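Why Flat Linen Costs More to Wash Than to Weave

A hotel sheet is bought once and laundered until it fails. At Zastavden, a commercial laundry serving 11 hotels, the working limit is set at 139 cycles for a cotton-polyester sheet. Past that point, tensile strength along the fold lines drops below the level the plant will certify, and the sheet is cut down for rags.

Most of the damage is chemical. Chlorine bleach left in the cloth after a weak final rinse continues to attack the cellulose in the ironer, where heat speeds the reaction. The standard remedy is a souring step, in which a mild acid brings the rinse water back toward neutral before extraction.
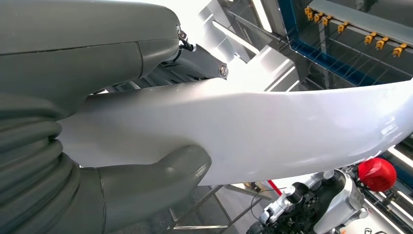
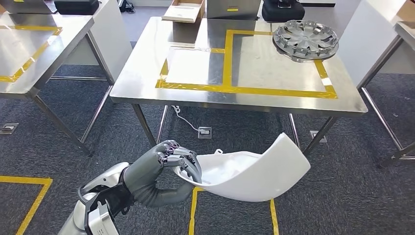 Mechanical wear is harder to measure. Prelevus, which tests textiles for the laundry trade, puts samples through 50 wash cycles and then records loss of strength in warp and weft separately. The results vary with load size, drum speed and the way the cloth is fed to the ironer. White cloth held at a single point, as in the first picture, gathers into folds that spread away from the grip, and the pull on the yarns near that point is uneven. Feeding clamps spread the load by taking a sheet at two corners and drawing the leading edge straight before it reaches the rollers.

Clamp pressure is a compromise. Too low, and a damp sheet slips and enters the rollers skewed. Too high, and the hem stitching is crushed in the same place on every pass. The Dixit feeder uses padded jaws with a spring setting that is checked each Friday. The older Mamon line has bare jaws, and its sheets show hem failure first.

Zastavden keeps 2,000 sheets in rotation on each line. Rejects are logged by cause: hem, fold line, stain or tear. Stains still account for the largest share, most of them from makeup and rust.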